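Print this page | E-mail this page

The arm at Drundum: pictures from the packing hall

Andavano put its first picking arm into the Drundum packing hall in June, and we were told it would change everything by the end of summer. I have been in and out of the hall since then with a notebook, mostly at the tail end of the early shift, and this gallery is what I have to show for it. I should say at the start that I am not against machines. I worked beside a strapping machine for years and would not have gone back to doing it by hand. But I have sat through enough launch mornings to know that the speech and the shop floor are often two different places, and I would sooner hear from the people who have to stand next to the thing.

The arm was supplied by Situmness, who also wrote the software and who send an engineer when it sulks. The contract has not been shown to staff. What we were shown was a slide with the words "freeing people for better work" on it. When someone at the back asked what the better work was, the answer was that this would be looked at in the next phase.

There were 20 people on the small parts benches before the arm came. Four have since been moved to returns, on the same pay but with later finishes. For anyone with children to collect, a later finish is a pay cut by another name, as the bus does not run to suit Andavano. The company says the moves were voluntary. Two of the four told me they had been asked in a way that did not leave much room for no.

Štefánia Bartoš has packed at Drundum longer than most of the managers have been there. She now minds the arm for half of each shift. That means clearing it when it stops, topping up its trays and pressing the green button. She gets no extra money for this, though she did get a certificate. "I used to go home with sore hands," she told me. "Now I go home with a sore head. I am waiting for it to go wrong all day, and then it does."

Her hands are better, and I want that written down fairly. The wrist strain was real and the company doctor had been raising it for ages. If the arm had been brought in for that reason, and the benches had been asked which jobs hurt the most, I think it would have had a warmer welcome. As it is, it was given the easy boxes, and people still do the awkward ones at the far end. The awkward ones are what hurt.

Lộc Cù looks after training, and much of his time goes on the simulator. Before the arm is given a new job in the hall it is tried on a computer, over and over, with a made-up gripper in a made-up room. He likes it, and he is good at explaining it. He also admits that the made-up room has no draught from the loading door, no tape stuck to the bench and no new starter asking where the toilets are.
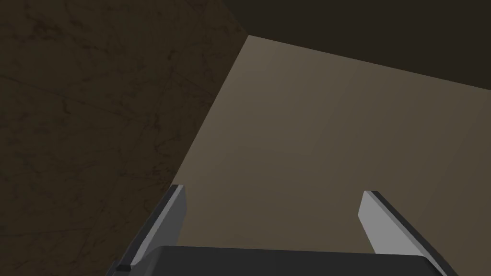
I asked him who decides when a job has passed. Situmness sets the mark, he said, and Andavano signs it off. The benches are not asked, although they are the ones who find out what was missed. Štefánia could have told them in a minute that the padded bags slide about when the hall is cold. She did tell them, later, after the line had been stopped over it.

The union would like two things: a say before a job is handed over, and a proper rate for minding. Neither strikes me as wild. The company has agreed to talk about the first and has gone quiet on the second - make of that what you like.

Meanwhile there is talk of another arm for the Tautahi site, where the benches are older and the staff are younger. The managers there came over for a visit and watched the arm run for the length of a cup of tea. It ran well. Štefánia had spent the morning getting it ready.

I will go back once the autumn rotas are up, and if the people on returns have got their old finishing times back I will gladly say so on this page.

Page last changed August 26, 2022

Contact us | Copyright Bench Notes, all rights reserved | Back to top

We use cookies to remember your settings on this site. By carrying on you accept this. OK | Find out more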